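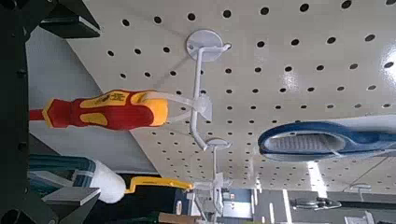 1. Hanging tabs

Re: [tindall-build] Hook detection on the pegboard

An earlier message on this list asked:

> Does Tindall find the hook first or the tool first? I have an
> Erklow controller on my arm at home and the tool outline is
> useless as soon as two things overlap. Also, how do you deal
> with glare on a white board?

Hook first. The mount is a round white disc, and the wire coming out of it gives the approach direction. The tool class comes second and only selects the grasp point.

The red and yellow screwdriver is the worst case so far. It hangs by a clear plastic tab, and the tab is nearly invisible to the segmenter. I grasp the handle and ignore the tab in the model. The lift path then has to clear the upturned tip of the hook, so the planner lifts before it pulls away from the board. 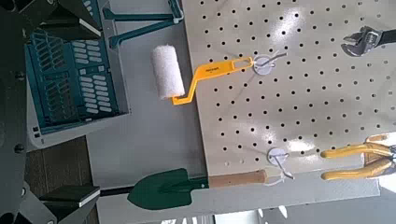 2. Slots and cord loops

The paint roller has a rigid slot at the end of its yellow handle. Rigid is good: once the handle pose is known, the slot pose is known. The crank in the handle confused the first fit, which assumed a straight bar. I now fit only the slotted end.

The trowel hangs from a thin white cord. Cord does not hold its shape, so the model stores a region for it instead of a pose. Grasp is on the wooden handle, well away from the cord. Putting the trowel back is unsolved — see below.

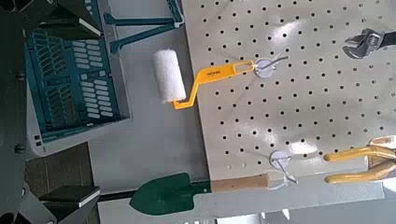 3. Glare and exposure

The board is glossy, and bright patches wipe out the holes under them. I stopped using the hole grid as a global reference. The code takes whatever holes it can find near the target disc, fits a local grid, and rejects the fit if the residual is high.

Exposure is fixed at 1180 in driver units. Auto exposure hunted whenever the wrist rotated. The Clumurico branch has the settings file; the fit is in commit 1792. Run 100 poses for calibration and 100 more for the check, and do not reuse any between the two sets. The Jarkard jaws need their offset entered by hand in the same file.

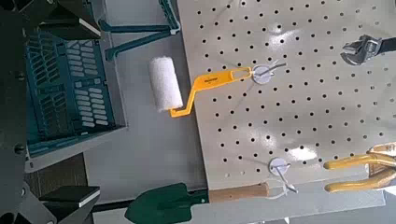

One off-list reply suggested leaving the cord alone and fitting a rigid ring to the end of the handle, so that return becomes the same problem as the roller slot. It would work, and the same reply pointed out that the ring could be printed with a chamfer to tolerate a small error at the wire.

My objection is that the tools in a shared workshop change, and I would rather not modify each one. I will try the ring on the trowel first and post the return logs for it in June. If anyone has a cord model that runs on the Erklow board without dropping the control rate, please send the parameters to the list.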